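Re: [surdale-growers] Old trees at Skollau and the "heritage" label
Date: Saturday, April 28, 2018
From: D. Ocampo
To: surdale-growers list

Last week's message said:

> The nursery is offering grafted Isex trees at a group price if we order
> 14 or more before the end of the month. They say Isex is a true heritage
> apple, grown in the Surdale valley for generations, and that it keeps
> until spring with no cold storage. It is also naturally resistant to
> scab, so no spraying. I think we should jump on this. The old trees at
> Skollau are supposed to be the same variety and look how well they have
> done with no care at all.

I'd like to slow this down a little before people send checks.

First, the Skollau trees. I have pruned up there on and off for years and I have never seen anything that ties them to the name Isex. There is no planting record that I know of. The oldest map of the place I've been shown has the word "orchard" on it and stops there. People started calling them Isex after the nursery's catalog came out, and now the catalog points to the trees as proof. That is a circle, and I don't see why we should pay extra to stand in it.

Second, "no care at all." The trees at Skollau that are alive have done well. There are gaps in every row where other trees used to be. If you only look at the ones still standing, any variety is going to seem tough.

Third, scab. I asked the nursery what the resistance claim was based on and got back a very friendly note saying their customers are happy. I'm sure they are. I asked again whether anyone had grown it unsprayed next to a variety that gets scab badly, in the same wet spring, and I haven't had a reply. Our valley bottom is damp until noon half the year. Something that stays clean on a dry hillside may look very different by September down here.
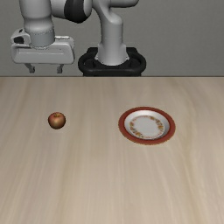 D. Ocampo

An apple with brownish red and dull orange skin and a yellow-tan patch on the front could be a dozen things. I bring this up because the last time names came up on this list, three people identified a fruit from its color and got three different answers, all of them certain. Color moves around with sun, soil and how long the thing hung on the tree. If we want to know what Skollau has, we need fruit from several trees, cut open, plus leaves, sent to somebody who does this for a living. A DNA test would be better still, if there is a reference sample to match against. I would want to know where that reference came from, too.

On the keeping claim, I have less to say. "Keeps until spring" is printed next to half the apples in any catalog. It never says in whose cellar, or what shape they were in when they came out. I've eaten apples in March that had technically kept.

Then there's the price. The group order comes to 294 dollars before delivery, and the sheet doesn't say which rootstock we would be getting. I can't find it on the order form either. For me that matters more than the name. A full-size tree planted this year might be giving a decent crop by 2031, and some of us don't have the room or the patience. A dwarf tree needs a stake and water for life, and I know what our watering rota is like.

We did this once before, for those of you who were here in 2000. Same kind of offer, different nursery, a pear that was supposed to be ours and no one else's. Mine turned out to be Bartlett. It's a fine Bartlett and I have no complaint about the fruit, but I paid a lot for the story.

What I'd suggest is that we take scion wood from Skollau ourselves next winter, if the owners agree, and graft it onto rootstock we have picked. It costs very little, and we'd have the trees people admire, under whatever name they deserve. Anyone who still wants the nursery's version can order it on their own.

If somebody has an old label, a letter, a farm sale notice, anything with the name Isex on it from before the catalog, please post it here and I'll gladly change my mind. "My grandfather always called it that" I will write down, but I'd like to see some paper to go with it.

The order form asks for payment up front and I can't find a word in it about replacing dead trees. Please read it before you sign.

D. Ocampo
Surdale, lower road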